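Bedding Storage in a Shared Bedroom
Student project report, Home and Interior Studies

Written by Grigore Toma

1. Introduction

The project brief asked each of us to choose one everyday household task, look at how it is done in a real home, and suggest changes that would cost very little. I chose bed-making and the storage of bedding. In my family's flat the beds collect layers over the winter and the layers stay on well into spring. By May there is usually more bedding on the mattress than anyone needs, and the wardrobe next to it is full of things that could be somewhere else.

My aim was to find out which layers were used, which were only kept on the bed for lack of another place, and whether a simple storage plan would make the bed quicker to make in the morning.

2. Method

I worked in one bedroom over a period of 9 days. I kept a written log of when the bed was made and how long it took, using the timer on my phone. For the first part of the period I changed nothing. After that I took the spare layers off, sorted them and put them away according to the plan in section 5.

I also made a list of all the bedding in the flat. This included pillowcases, fitted sheets, flat sheets, quilts and bedspreads, and came to 34 items. I noted the size of each and whether it belonged to a set. Several did not have a size label any more, so I measured these on the floor of the living room with a tape measure.

3. The room and the bed

The room has a double bed with a tall wardrobe along one side. The wardrobe has sliding doors with slatted louvers, which suits a narrow space because nothing has to swing out over the mattress. The slats let air through, and this is useful for stored fabric, but they gather dust and need wiping before clean bedding goes inside.

Because the bed and the wardrobe are so close, making the bed on that side is awkward. Whoever is doing it has to lean across from the other side or kneel on the mattress. Soft toys and small items also tend to end up against the wardrobe doors, and they have to be moved before the cover can be pulled straight. 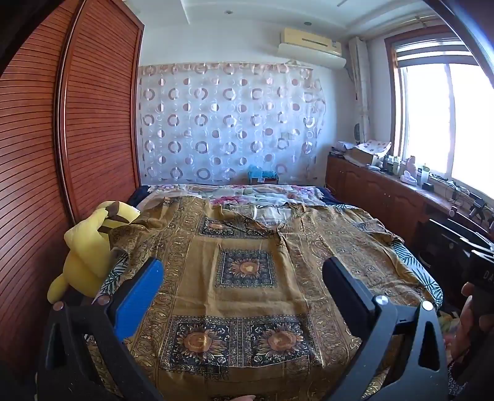 Figure 1. The bed with the sunflower bedspread and the floral quilt behind it.

The bedspread is the largest piece and the one that everyone in the family likes. It was a present from my aunt and has been in use for years. It is mustard-gold with dark navy squares, and each square has a sunflower medallion in it. The pattern turned out to be helpful in the project, as the squares show at once whether the cover is on straight. Lining up one row with the foot of the bed is easier than judging a plain cover by eye.

The pink and white quilt is the warm layer. It gets pushed up to the head of the bed on mild nights and then left there, so the bedspread cannot lie flat over it. The leaf-patterned sheet in white and teal hangs over the side of the bed, and there is navy blue sheeting at one corner. None of these pieces were bought to go together.

4. Findings

In the first part of the period the bed took 5 minutes to make properly. Most of the time went on the quilt, which had to be shaken out, turned the right way round and pulled down under the bedspread. On two mornings it was not done at all and the bedspread was simply pulled up over the heap.

When I asked my family about the layers, my mother said she kept the quilt out in case of a cold night. My brother said he had not used it for weeks and thought it lived there. I believe this is common – a layer stays on the bed because each person assumes another person wants it.

The wardrobe had one shelf suitable for bedding, but it was taken up by an old sleeping bag and two coats. Folded quilts had been put on top of sheets, so to reach a sheet it was necessary to lift everything above it.

5. Storage plan

The plan has a few simple rules. The quilt is folded in thirds and kept on the lower shelf of the wardrobe from May until the heating goes back on. Sheets are stored in sets, with the flat sheet and pillowcases inside the folded fitted sheet. The bedspread stays on the bed all year. Soft toys go by the pillows in the daytime, on the side away from the wardrobe.

I looked at vacuum storage bags as well, but decided against them. The quilt has a thick filling and I was not sure it would recover well after months pressed flat. A cotton bag made from an old duvet cover cost nothing and still lets air in.

6. Results and evaluation

With the quilt put away, the bed took under two minutes to make. The bedspread lay flatter, and it was easier to tuck in the sheet on the wardrobe side with fewer layers to reach over.

The weak point of the project is the short time. I only tested one bed, and the weather was warm for the whole of the second part, so the quilt was not missed. A fair test would have to run into the autumn. I also did all the folding myself, and I do not know if the sets will stay together once other people are putting the washing away. My brother has already put one pillowcase back on the wrong shelf.

If I repeated the project I would weigh the bedding as well as counting it, and I would move the bed a little further from the wardrobe to see how much difference the gap makes.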